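3.2 The grocery task

We picked groceries for the spring course project mostly because I was tired of watching students stack foam blocks. Everybody on the team has bought a cabbage, so everybody has an opinion about how you ought to grab one, and that got the first class meeting off to a loud start (in a good way!). Each team got the same shelf of produce, the same shopping basket on the floor, and 40 minutes per turn on the humanoid.

By the end of March we had 800 attempts logged in Piltico, the little labeling tool two of our seniors wrote the year before. I'd asked for 2,000. That was me being greedy, and the teams told me so. We kept every attempt, even the ones where the operator just gave up and backed the arm out, and we marked each one by item and by which hand did the reaching. Figure 2 shows the left hand at the upper crate, with the basket down past the feet.

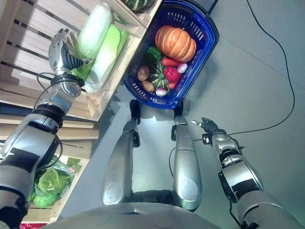 Figure 2. Reaching for napa cabbage, head camera view.

Leafy things gave the teams the most trouble by far. A pepper is a pepper, you close your fingers and you've got it, but a cabbage has those loose outer leaves, and our first grasp script (the Grecu script, after the lab bench it was written on) kept treating a leaf as the whole vegetable. One team slowed the finger closing way down and asked for a second contact before lifting. I liked that fix a lot, and we come back to it in Section 4, along with the 85 attempts we had to relabel by hand.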